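Home | Modules | Timetable | Staff | Contact

We use cookies to keep you signed in. Accept / Manage settings

Youth Football Coaching – handout for session 4
Defending a lead in the last 20 minutes
Tutor: Kevin Nina

Read before Monday. Bring a pen, we will be drawing on the pitch sheets again. Last session was pressing from the front, this one is more or less the opposite problem.

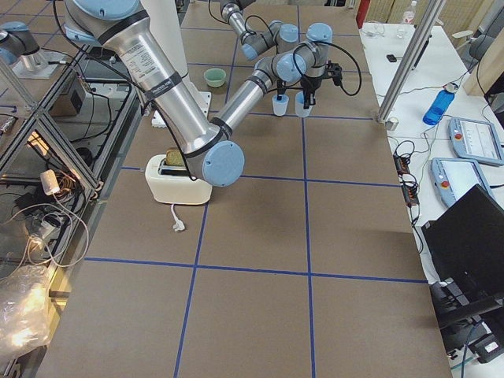
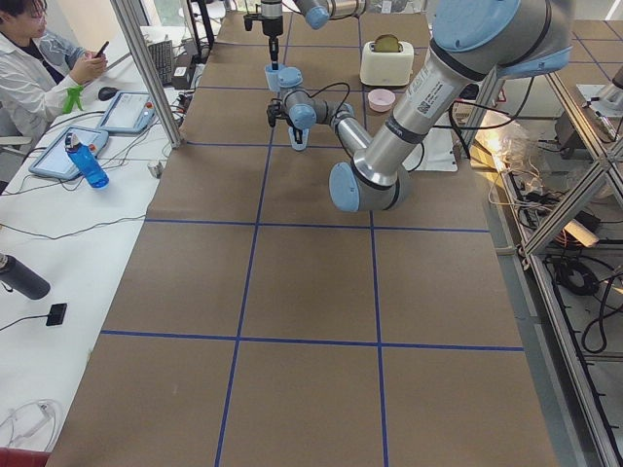 1. What we mean by "seeing it out"

One goal up, legs going, other side throwing bodies forward. Most under-16 teams drop too deep without being told to. Back line ends up on its own penalty spot, midfield sits on top of it, and every clearance comes straight back.

Key terms, learn these:
Block – the shape of the team without the ball, front to back
Line height – where the last defender stands
Second ball – the loose one after a header or a tackle
Rest defense – players who stay home while we attack

2. Line height

Rule of thumb for this age: edge of the box when the ball is in front of us and their player has time on it. Step up when it goes backward. Everyone steps, or no one does. One voice calls it, usually the center back on the ball side, and pick that player before the game. Not the goalkeeper at this level, too far away and half of them don't shout.

Drop early if the passer has his head up. Late drop = foot race, and tired kids lose those.

3. Case: Clistley v Morthorpe, under-16s

We watched the second half in class, so just the main points.

Clistley lead 1-0 at the break. Fine until the coach takes off the only forward who can hold the ball and puts on a fifth defender. After that they can't get out. Three clearances in a row go to the same Morthorpe midfielder, who is standing completly free outside the box. Equalizer comes from the third.

Was the sub wrong? Argue both sides. For: they were being beaten in the air at the far post. Against: no outlet, nobody near the second ball. My own view – right idea, wrong player came off. Winger was finished, had been walking back since just after half time.

Compare with the Marras game from session 2. They kept two up and defended with eight. Riskier on paper but Marras had to leave three back to mark them.

4. Game management without cheating

Throw-ins down the line, in their half. Corners – take it short if you have the numbers, otherwise put it in properly, don't just stand on it. Goal kicks: go long only if someone is actually there to compete.

No feigning injury. You will be marked down for recomending it in the written task.

5. Practice for the field session

Seven v seven plus keepers, half pitch. Blue starts 1-0 up. Play eight minutes. Orange gets all restarts for the first four. Blue scores by finding a target player on halfway, and he has to keep it for three passes.

Progress it: take one Blue player off at the halfway point. Watch who fills in. Stop it once, maybe twice, no more than that. They need to feel the clock.

Coaching points: distances between the lines, who goes to the ball, body shape of the far side full back (open, can see man and ball).

6. Written task

2,000 words, one match of your choice, last 20 minutes only. Not a match report. Say what the team with the lead changed, when, and what it did to the other side. Two diagrams minimum. Drafts of up to 1,000 words can go to Kevin for comments, after that you're on your own. Upload through Plevum as usual, not by email.

Next session: set pieces, attacking. Boots needed, we start outside.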